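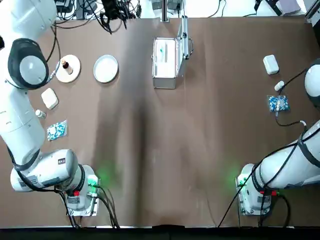

Skorisstead twin-arm cell: your questions answered

2 min read

Which light should I check first?
The green one on the side of each base. We love starting there, it's such a quick look! Both should be lit before you touch the pendant.

How often do the base bolts get checked?
Every 300 hours. Sekar Mandagi does ours with a torque wrench and writes the reading in the Makholm logbook.

Can I re-route the cables myself?
Please do! Leave plenty of slack at the elbow, then run each arm slowly through its full travel and watch for anything pulling tight or dragging over the parts on the table.

The arm stopped with fault 507. Is it broken?
Probably not. 507 is a joint encoder complaint, and on our cell it's nearly always a plug that has worked its way out. Power down, reseat it, re-home. If you get 501 instead, leave it off and call Prasetyo Simanjuntak.

Do both arms need calibrating if I've only moved one?
Yes, both, as they share a table origin. It takes some 11 minutes and it's great fun to watch.

What can I clean the white covers with?
A damp cloth and mild soap. No solvents near the joint caps.

Shares: 6 | Comments (2)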